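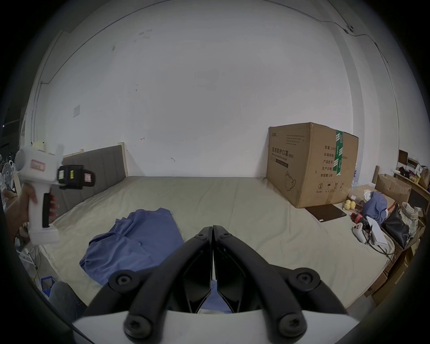 7.3 Fingers stop short or won't open (fault 17)

Covers the Zurnow handheld gripper, two-finger version. Do this before calling Stisstead support.

CAUTION – keep your own fingers out of the gap. A stuck finger can let go without warning.

1. Let go of the trigger. Don't squeeze harder, that's how linkages get bent.

2. Stop the recording. Anything after the fault shows is no good, bin it.

3. Power off. Wait for the light to go out.

4. Look for cloth or thread caught in the joints. Bedding and clothes are the usual cause. Pull it out by hand, no blades.

5. Check the screws at the outer joints of both fingers. Loose one? Nip it up with the hex key from the Bakker kit. Do not overtighten, the joint will bind and your back to step 1.

6. Power on, open and close slowly, nothing in the grip. Tips should meet evenly.

Note: fault comes back after 1,000 cycles or less – worn linkage. Order part 426 from Skendberg, both sides. Dont mix old and new.

Still stuck: tag it, take it out of use, see 7.4.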